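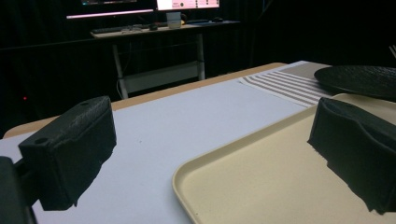

*The white table, evening*

I get the same handful of emails every week, so I finally wrote the answers down. If yours isn't covered, drop me a line and I'll get back to you (usually the same evening, unless I'm changing beds).

## Where exactly are you?

Drurkside, up the hill from the old ferry landing. If you're coming on foot from Jetside, take the lane behind the bakery and keep climbing. It's steep! Pack light or call me and I'll come down for your bags.

## How many rooms do you have?

Three. Two look over the garden and one faces the lane. The lane room is smaller but it has the better shower, and I'd pick it myself.

## What does a night cost?

A room is $60 for two people, breakfast included. Same price all year, except that we close for the whole of November so I can paint things and sleep.

## Can I check in late?

Sure, up to 11 p.m. After that I'll leave your key in the lockbox by the side door. The code is four digits and I send it the morning you arrive, so please check your messages before you get on the boat.

## What's for breakfast?

Eggs, toast, fruit, and a pot of Qiu tea, which I love and order far too much of. Coffee too, of course. Tell me the night before if you don't eat eggs or need something gluten-free.

## Do you take cards?

Yes, and cash. Bookings go through Nullent now, so you'll see that name on your statement instead of mine. A couple of guests thought it was a scam and called their bank – it's just us!

## Can I bring my dog?

One dog per room, and only in the garden rooms. Please bring a towel for muddy paws, and keep them off the beds.

## Is there parking?

One spot, first come, first served. Otherwise leave the car in the public lot at Jetside, where overnight parking is fine.

## What if I have to cancel?

Let me know 3 days ahead and you'll get everything back. Later than that, I keep the first night. If the ferry isn't running, you don't pay a thing.

Last updated 25 February 2022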